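Fingertip splits, again

16 May 2026

I thought I could stop writing about hands once the weather warmed up. Then I asked what you wanted in this issue and got 268 replies, and a very big chunk of them were about those little splits at the tips of the fingers and the side of the thumb. So hands it is! (Sunscreen will have to wait for the next one, sorry.)

Mine started in November, the same week we turned the heating on at the Devach shop. I wash my hands all day there, and by closing time the skin next to my thumbnail would feel tight and papery. A few days later it opened up. If you've never had one, it's hard to explain how something that small can make buttoning a shirt so miserable.

What helped me most was boring. I switched from the foaming soap to a plain, unscented cleanser, I turned the water down from hot to lukewarm, and I started putting something greasy on while my hands were still a little damp. Plain petroleum jelly is fine. I tried the Mavo hand balm too, which smells lovely, but the scent stung on open skin and I ended up saving it for my elbows. At night I use a thick layer of ointment and a pair of thin cotton gloves. Yes, you look like a butler. You get used to it.

For dishes I now wear Bråten gloves, the lined kind, and I take them off the minute I'm done so my hands don't sit there sweating. Same goes for cleaning sprays and peeling citrus. Lemon juice in a split is something I plan to do once in my life.

A few of you asked about super glue. I know people swear by it, and I know somebody's uncle has done it for years, but household glue isn't made for skin and it can irritate it. The pharmacy sells liquid bandage for just this sort of thing. It stings going on, then it holds the edges together so you can get on with your day.

Please don't keep treating it yourself if a split is hot, swollen or oozing, or if it hasn't closed after a couple of weeks. The same if you have diabetes or the skin is itchy and blistered around it. It could be eczema or an allergy to something you touch, and a doctor can sort that out much faster than my bathroom shelf can. 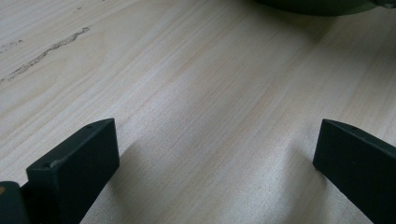
Splits are easiest to deal with early, so I check my hands every evening under the good lamp. Look at the sides of the fingers as well as the tips, and at any place where the skin has gone hard. What you're hunting for is a thin, jagged line with little gaps in it, a lot like that dark streak running across the pale wood, only much shorter. When I find one that hasn't opened yet, it gets ointment and a bandage overnight. Write back and tell me what you use on yours, especially if you work with your hands in water all day.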